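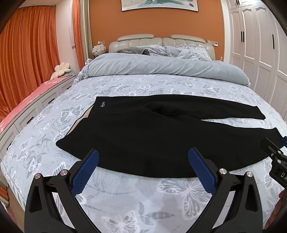
Sep 22, 2018

So I finally gave in and rented a desk! After two years of working from my kitchen and a whole string of coffee shops, I signed up at a shared office in Prusbridge called Gerura, up on the fourth floor of the old Mäkelä building (the one with the green clock that runs slow).

I looked at a bunch of places first. Sarko was the fancy one, with the marble lobby and a guy who takes your coat, and I kind of loved it until I saw the price sheet. A private room there was 3,461 a month. A month! For a room where I could touch both walls! Their smaller one was 1,552, but it had no window and it was right next to the copier, so no thanks.

Gerura is a lot plainer. You get a desk, a locker, a mailing address and 35 hours of meeting room time a year, which sounds like plenty for me (I have maybe one client who likes to meet face to face). The chairs are good. The coffee is terrible, but there's a bakery downstairs and I've already been in there more than I should admit.

What I was really after was the address. I got so tired of putting my apartment number on invoices, and now I have a proper street name and a front desk that signs for packages.

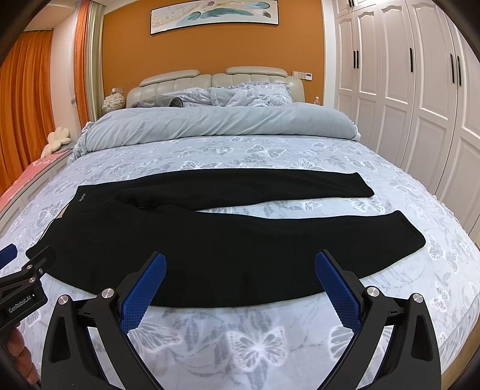 Dolores wrote to me after my last post to say I should check the notice period before anything else, as she got stuck paying for three extra months at her old place. Good call! I went back and read mine, and it's one month, in writing, which made me feel a lot better about the whole thing.

The other thing I'd ask about is evenings. Gerura turns the heat down at seven, and I do some of my best work after dinner, so I'm a little nervous about December. 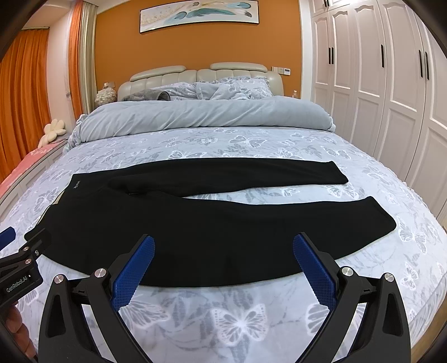 I did ask if I could bring a small heater and they said no, something to do with the wiring on that floor. Fair enough, I'll bring a blanket. Parking is in the lot behind the building, first come first served, and it fills up before nine. I've been taking the bus, and I get off one stop early for the walk.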